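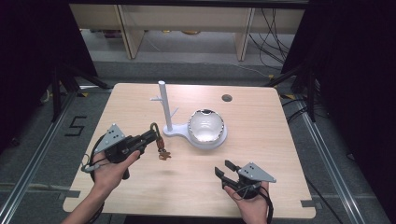 Can a party that has run a town for 20 years lose it over a bus route?
It can if the route carries enough of its own voters, and in Moreo it does.

The number 48 used to link the Lobo housing blocks with the hospital at Trirkari. It was cut back in March, when the regional council said it could no longer cover the cost. Riders now change at Kutel and wait for a second bus. In the evening there isn't one.

None of this looked like an election issue at first. The governing group expected to fight on property taxes, where its record is decent and its opponents disagree among themselves. Then a petition to restore the full route picked up 3650 signatures, most of them from Lobo, and the two opposition parties put it at the top of their leaflets.

Lobo matters because of how Moreo votes. The older streets near the harbor split evenly, and have done so for years. The new suburbs lean to the opposition but turn out poorly. What has kept the council in the same hands is a steady lead in the blocks, usually close to 2000 votes, built up by candidates who lived there and knocked on doors between elections as well as before them.

That lead was already shrinking. Younger tenants have less of a tie to the party than their parents did, and two of the three ward offices have closed. On the stairwells people talk about the bus, but also about repairs, rents and a clinic that was promised and never opened.

The council has offered a compromise - a minibus after seven, paid for out of the parking fund. Opposition members say the money will run out by winter. The vote on it is set for 05/06/2023, and at least four members of the governing group have yet to say which way they will go.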